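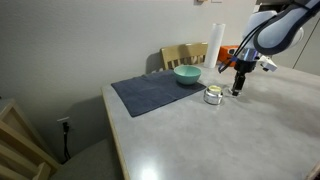
Oltex

Ticket: hot water runs out after a few minutes
Unit: Plarham electric water heater, two elements
Status: open

Reported problem
Shower goes lukewarm on Saturday morning, then cold. Kitchen sink is fine for small jobs. Breaker is on and has not tripped. The heater is 11 years old and had no trouble until April.

Step 1. Reset button
Turned off the breaker, took off the upper cover and pressed the red button. No click, so it had not tripped. Put the cover back. No change in the shower.

Step 2. Thermostats
Both were set to the same mark. Turned the lower one up a little and waited 2 hours. Same result – good heat at first, then nothing behind it. 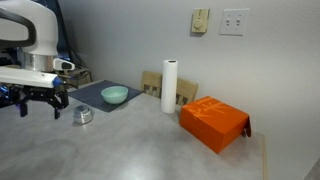 Step 3. Lower element
Power off again, checked with a tester before touching anything. Upper element reads 15 ohms. Lower element reads open on the meter. Took the wires off and tested again, still open.

Step 4. Parts
Ordered a Flekska element and a new gasket. The Tai socket I had was too shallow for the hex, so I need the long one.
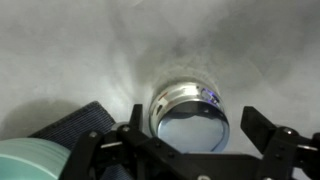
Step 5. Still to do
Drain the tank, swap the element, fill it completely before turning the breaker on. Will update when the part arrives.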